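Home | Tips | Classroom | Costumes & Props | Archive

Costume closet tips for school shows, quick version

Typing this fast between dress rehearsal and picking up my kids. Had a bunch of emails after the fall show asking how we get through 32 costumes with one rack and no budget. So.

Label everything. Kid's initials inside the collar, laundry marker, not pen. Pen bleeds. Ask me about the white sailor shirts. Safety pin a scrap of muslin in anything black and write on that instead.

Gallon zip bags for small stuff. Gloves, bow ties, clip on mustaches. One bag per kid, hook it on the hanger with a binder clip. Bag goes back on hanger before kid goes home. No bag, no snack.

Sweaty costumes between shows: cheap vodka and water, half and half, spray bottle, armpits and inside of hats. Turn inside out, hang with space. Keep the bottle at home, obviously, fill it there, not on campus!!

Washing. Wash cold, inside out, trims in a mesh bag. Anything with hot glue on it stays out of the dryer, period. Glue goes soft and the sequins end up on somebody elses tights. Tulle too. Low heat ok for plain cotton, take it out a bit damp and hang.
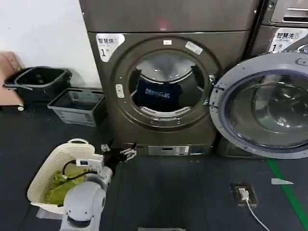

Nazma Ranasinghe wrote in that she puts two clean tennis balls in with the quilted vests and they come out puffy again, but only on low, and she checks every 11 minutes. She also says to empty pockets yourself, never trust a sixth grader who says they're empty. Agree. Lip balm. Ruined a whole load of pirate shirts in May.

Hems: tape first, sew later. Iron-on hem tape for the run of the show, then it pulls out with a warm iron and next years kid gets the full length. Do not cut pants. Ever.

Velcro over buttons for quick changes. Sew it, the sticky kind gives up by act two. Leave the buttons on the front for looks.

Storage. Flat bins for knits, rack for everything else. Old pillowcase with a hole snipped in the closed end makes a fine dust cover for a jacket. Blues and reds get there own bin, the cheap dyed ones rub off on pale stuff even when dry.
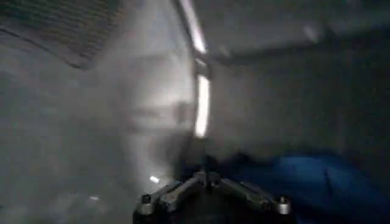
Keep the blues separate.

Next time: wigs, and getting makeup out of collars (dish soap, old toothbrush, more on that later).

Contact: Tharushi Matubbar, Jullosum Drama Boosters | © 2022 | Back to top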